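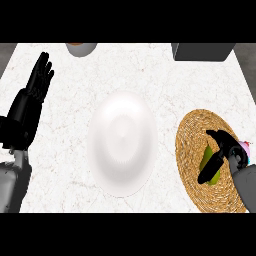 December 19, 2024

Budget day, so I made a big pot of coffee and sat down with the two quotes for hands. Kirkex wants 3,571 for one, which made me gulp a little, though it does include 11 spare fingertips (we'd be glad of those!). Öberg hasn't answered since November — I'll nudge them again, nicely.

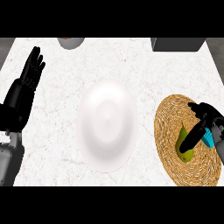

Before anyone signs, I'd love to see 68 more simulated runs on the fruit and mat setup, left hand parked up as it is now. Shipping to Pisbridge is another 264, and I'd forgotten to put that in the sheet. Still to ask Kirkex: do the wrist cables come with it?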